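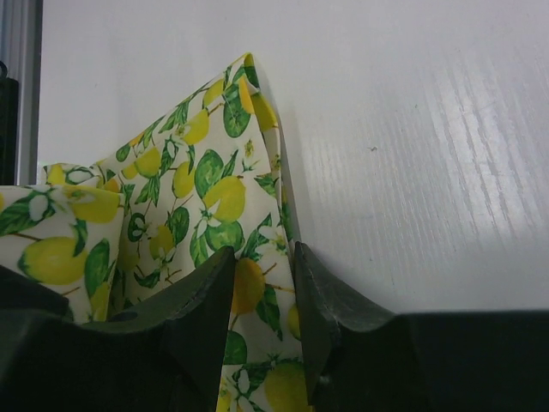
Frauke Strobel defendeu, desde a primeira leitura dos registos, que não se devia falar em falha de preensão. Para ela, os dedos fizeram exatamente o que lhes foi pedido e o erro estava na pergunta: o sistema queria saber se havia tecido entre os dedos, quando devia querer saber quanto tecido havia. A observação mudou o rumo desta secção e, com ela, boa parte do artigo.

Figura 3. Preensão por pinça de um pano estampado com limões, vista pela câmara de punho. O tecido está apertado entre as pontas dos dois dedos e forma várias pregas; junto à crista vê-se uma dobra com camada dupla.

4.2 Preensão de camadas múltiplas e paragem tardia

A tarefa é simples de enunciar: agarrar um pano amarrotado pousado sobre uma superfície plana, erguê-lo, estendê-lo e dobrá-lo em quatro. O controlador Vasora divide-a em fases e só passa à seguinte quando se verifica uma condição de saída. Na fase de preensão, essa condição combinava a abertura residual dos dedos com a força medida no fecho. Se a abertura estabilizasse acima de um limiar mínimo e a força se mantivesse, o controlador dava a preensão por boa e avançava.

Com panos lisos e finos isto funcionou muito bem, e foi com verdadeiro entusiasmo que passámos aos panos estampados do conjunto Merketti, mais encorpados e com bainha cosida. Executámos 2.000 tentativas. Em 400 delas os dedos prenderam mais do que uma camada, e em 200 destas o controlador prosseguiu até à fase de extensão sem qualquer aviso. É a este último grupo que chamamos falha silenciosa, e é dele que nos ocupamos aqui.

A Figura 3 mostra bem a dificuldade. Um pano erguido em bico, com as pregas encostadas umas às outras, oferece à câmara de punho uma vista dominada pela estampagem. As arestas das dobras competem com os contornos das folhas, dos frutos e dos raminhos, e o segmentador tanto toma uma nervura por vinco como deixa passar um vinco verdadeiro no meio de duas folhas. Quanto mais densa a estampagem, pior. O próprio tecido esconde ainda parte do que fica entre os dedos, precisamente a zona que mais interessa conhecer.

O que tornou o problema grave, e não apenas incómodo, foi o comportamento na fase seguinte. O segundo braço procura um canto livre, prende-o e afasta-se até sentir a tensão esperada num pano aberto. Quando o primeiro braço segura duas camadas, o comprimento disponível é menor do que o previsto e a tensão sobe mais cedo. O controlador Vasora interpretava essa subida precoce como atrito com a mesa e, para o vencer, aumentava o esforço. No ensaio de 6 de janeiro a bainha cedeu, o segundo braço ficou subitamente sem carga e ultrapassou o limite lateral da célula antes de a paragem de proteção atuar. Ninguém se encontrava dentro da zona delimitada. O suporte de uma das luminárias ficou torcido e teve de ser substituído.

Suspendemos os ensaios nesse mesmo dia. A análise dos registos revelou dois defeitos independentes que até então se tinham compensado. O primeiro era a regra de atrito acima descrita, herdada da célula Vetham, onde se manipulavam peças rígidas e onde fazia todo o sentido. O segundo era um atraso no filtro de força: a janela de suavização tinha sido alargada em julho para eliminar ruído e ninguém voltou a verificar o seu efeito sobre a paragem. Com panos que não rasgam, o atraso não se nota. Com uma bainha que cede de repente, a velocidade já está alta quando o valor filtrado começa a descer.

Malte Wiegand reproduziu a sequência na bancada Vogler com uma tira de tecido previamente enfraquecida e um batente almofadado no lugar da luminária. Foi uma semana magnífica de trabalho! À terceira repetição já se conseguia prever, só pela curva de força dos primeiros instantes, se a preensão era de uma ou de duas camadas. A assinatura está lá: o tecido duplo comprime-se mais devagar e apresenta um pequeno degrau antes de estabilizar, quando as camadas deslizam uma sobre a outra. O limiar antigo deitava fora justamente essa informação, porque só olhava para o valor final.

Introduzimos então três alterações. A condição de saída da preensão passou a usar a curva completa do fecho, com um classificador pequeno treinado sobre nearly 3.000 fechos recolhidos na bancada. A regra de atrito foi retirada: qualquer subida precoce da tensão termina agora a fase, e o braço recua até o pano ficar folgado. A paragem de proteção lê o sinal de força sem filtro, ficando o sinal suavizado reservado ao planeamento.

O classificador ainda se engana nas bainhas. Uma bainha cosida tem várias espessuras de tecido e o degrau característico desaparece, já que a costura impede o deslizamento. Nesses casos o sistema tende a rejeitar preensões perfeitamente boas, larga o pano e tenta de novo. Preferimos esse erro ao anterior, embora alongue o ciclo e, nos panos mais pequenos, possa levar a uma série de tentativas sempre sobre a mesma borda. Frauke Strobel propôs deslocar o ponto de preensão para o interior do pano depois de duas rejeições seguidas, solução que adotámos e que se discute em 4.4.

Fica por resolver a questão visual. Experimentámos alimentar o segmentador com imagens de luz rasante, em que as dobras projetam sombra e a estampagem não, e os primeiros resultados são muito animadores em fundo claro e mate. Os reflexos na mesa, porém, continuam a produzir falsas arestas junto ao contorno do tecido, e a correção depende da posição do punho em cada instante. Os parâmetros de iluminação usados constam do Apêndice B.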